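Demonstrating cabinet inspection tasks: hand guiding or remote control?
Building Services Automation Board > Teaching and Demonstration 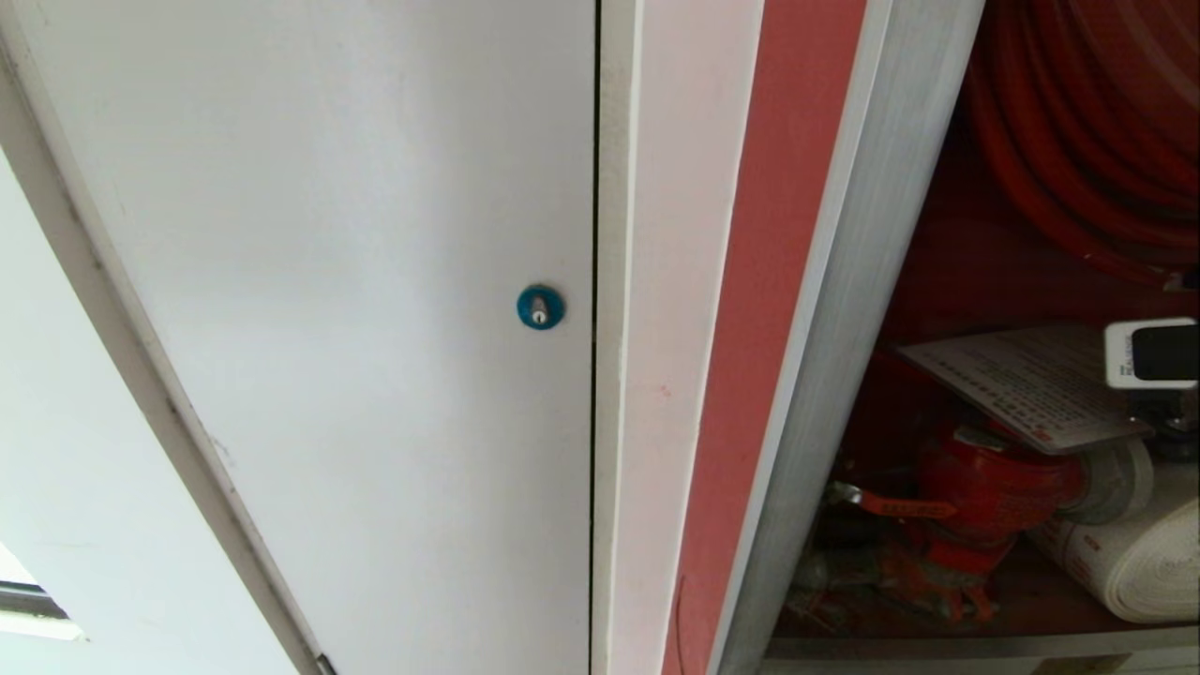

Posted by corridor_lead

Our department is preparing a set of demonstrations for the monthly inspection of fire hose cabinets at the Zanudine site. The task has been divided into four stages: opening the door, viewing the valve and hose, reading the instruction card, and closing the door again. The robot is not permitted to operate the valve at any stage. It is to look, record and close.

We are required to decide by the end of April whether the demonstrations will be given by hand, with the operator moving the arm directly, or by remote control from the desk at the end of the corridor. The present budget allows for 200 demonstrations in total. I would be grateful for the views of members who have taught door tasks by either method, and in particular for any figures on the number of demonstrations that had to be discarded.

Posted by m_tuncer_site

At the Tuncer building we taught a comparable door task by hand guiding. Of 200 demonstrations, 30 were discarded, nearly all of them for the same fault: the operator's forearm came between the head camera and the lock at the moment of contact. The motion itself was good. The door was drawn open smoothly and the arm kept clear of the frame.

I would recommend hand guiding for the opening and closing stages. An operator who holds the arm can feel when the door begins to bind and will ease the pull without having to think about it. Our remote operators did not have this information and tended to pull too hard.

Posted by quietgear

I must respectfully disagree with the previous reply. If the camera view is obstructed in the demonstrations, the policy learns from a view that it will never have when it works alone. Discarding the worst of them does not remove the difficulty. In many of those you retained, I expect that a hand or sleeve is present at the edge of the view, and the robot may come to depend on it.

Remote control places the operator in the same position as the robot. The operator sees what the cameras see and has nothing else to rely upon. If the operator cannot find the lock from that view, it is useful to learn this before any training is carried out.

Posted by m_tuncer_site

The point regarding sleeves is accepted. We did find two retained demonstrations with a cuff in view and removed them at a later review. I maintain my position on force. A remote operator without force feedback is guessing, and a painted metal door will show the marks of it before long.

Posted by corridor_lead

I thank both members. Two matters should be clarified.

First, the doors have a round lock set near the opening edge of the panel, with no other hardware on the front. There is no handle for the gripper to hold. Our present procedure is that a member of staff unlocks the door and leaves it slightly ajar, and the demonstration begins from that point. The gripper then enters the gap and draws the door outward.

Second, the arm we have on loan from Dromero does support force feedback at the remote station, although the operators have described it as faint. It has not been tested on this task.

Posted by hallway_notes

In that case the height of the head camera deserves more attention than it has received in this thread. From a low position, the door is seen at a steep upward angle and its edges slant across the view. Our operators misjudged the width of the gap on the first attempts and struck the frame. We found it necessary to fix the camera height for the whole set and to mark the starting position on the floor. When the height was changed between sessions, success in our tests fell noticeably, and the earlier sessions had to be repeated.

I would also ask how the card is to be read. A tilted card with small print will not be legible from every position, and an operator demonstrating by hand will naturally bend down and read it with his or her own eyes. The robot has learned nothing from this. With remote control, the operator must move the camera until the text is clear on the screen, and that movement is precisely what you wish to teach.

Posted by quietgear

I support the remarks above. The reading stage is the strongest argument for remote control.

Posted by z_operations

I write on behalf of the Zostosska maintenance group. We have used both methods within one task for the past year and see no obstacle to doing so, provided that each stage is recorded separately and labeled with the method used. Our practice is as follows:

Opening and closing: hand guiding, with the operator standing on the hinge side and holding the arm behind the wrist.
Viewing and reading: remote control, with the operator out of the corridor.
Handover between stages: the arm is brought to a fixed rest position and held there until the recording has been saved.

We collected 500 demonstrations in this manner across several corridors. After training, the robot completed 90 percent of its supervised trials. Most of the remaining failures occurred at the handover, where the rest position had not been reached exactly.

Posted by m_tuncer_site

May I ask whether the 90 percent includes closing? In our experience a door that appears closed is often resting against the frame, and the cameras do not distinguish between the two conditions.

Posted by z_operations

It does not. Closing was checked by a member of staff and reported separately, and I do not have that figure to hand. The concern is a fair one. Our demonstrators now finish with a short, flat push near the lock, and this has helped.

Posted by quietgear

I remain unconvinced that mixing the methods is wise for a set as small as 200. The handover failures reported above would not arise if one method were used throughout. My advice to the original poster is to test the force feedback on a single door before ruling out remote control for the opening stage.

Posted by corridor_lead

The advice is noted. We shall record 30 trial demonstrations on one cabinet by remote control, with the camera height fixed and the feedback set to its highest level. Should the door or frame be struck repeatedly, the opening and closing stages will be taught by hand in accordance with the Zostosska procedure. The reading stage will be taught remotely in either case.

A further question for z_operations: were the demonstrators instructed to keep a constant speed when drawing the door, or was this left to the individual?

Posted by z_operations

It was left to the individual for the first corridor. Thereafter we asked for a slow and even pull, with a full stop once the valve was in clear view. I will send the written instruction by private message.

Contact the moderators | Copyright Building Services Automation Board | Back to top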